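Recording a sorting task with the hand-held grippers

Robotics club, session notes for new members. Written by Aurora Rocha, updated 22 May 2026.

These steps cover one recording session from setting up the table to copying the files. They assume you have done the safety talk and have a login for the club laptop. Work in pairs: one person holds the grippers and the other runs Plotix, which is the recording program.

What you need

The pair of hand-held grippers, with their cables
The compartment tray and its lid
The box of small parts
The club laptop, charged
A log sheet and a pencil

Setting up

1. Put the table between the two stands and line up its near corners with the tape on the carpet. If the tape has lifted, tell Vikas Goel before you put new tape down. The old recordings were made with the table in that position and we want the new ones to match.

2. Lay the gripper cables so that one goes off each side of the table. Leave enough slack to reach the far edge of the tray with either hand. Don't let them cross.

3. Check the screws on the mounting plates with your fingers. They should not turn. A loose plate spoiled a whole afternoon of recordings in February.

4. Roll your sleeves up past the elbow and take off watches and bracelets.

5. Start Plotix, choose New session and type in both your names. Vasco Calado and Vasco Henriques must use their surnames, as last term's files under "Vasco" had to be sorted by hand.

Calibrating the grippers

Close both grippers fully, press C on the laptop, open them fully and press C again. The two bars on the screen should go from empty to full without jumping. If one bar sticks halfway, unplug that gripper, wait for the light on the laptop hub to go out, and plug it in again. Then repeat the calibration for both sides, even if only one was wrong.

Recording

1. Rest the grippers on either side of the tray, open, and keep still.

2. Your partner says "go" and presses the space bar. Wait for the beep before you move.

3. Take the lid off and set it down on the table behind the tray.

4. Pick up one part at a time and put it in its cell. Start with the cells furthest from you. Use whichever gripper is nearer and pass parts across only when the log sheet asks for it.

5. Move more slowly than you would with your own hands. The fingers need a moment to close, and if you lift too soon the part slides out. When you drop one, pick it up and carry on. We keep those recordings and mark them D on the sheet.

6. Go back to the resting position and hold still until your partner stops the recording.

A full set is 14 recordings. Swap places halfway through, and calibrate again after the swap.

Checking and saving

Play back the first and last recordings before you pack up. Look for gaps in the finger traces and for any point where a hand leaves the view. Copy the folder to the drive called Hikano and write the folder name on the log sheet. Amândio Calado copies everything to the school server on Mondays, so don't delete anything from the laptop yourself.

Common problems

No beep at the start: the laptop sound is muted. The recording is still good if the timer is running.

Lid keeps slipping: grip it near the middle of a long side, and bring the second gripper under it once it has lifted.

One trace is flat: the cable has come out at the hub end. Discard that recording and do it again.

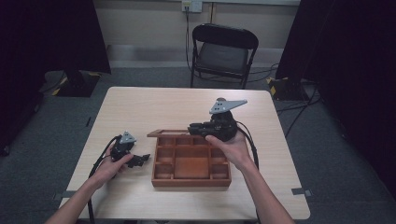

Can I do a session on my own if my partner is away?

Only for practice. Calibrate as usual and tick the Practice box in Plotix so the files stay out of the main set. For a proper set, ask Aurora to find you another partner or move to the next free slot on the sheet by the door.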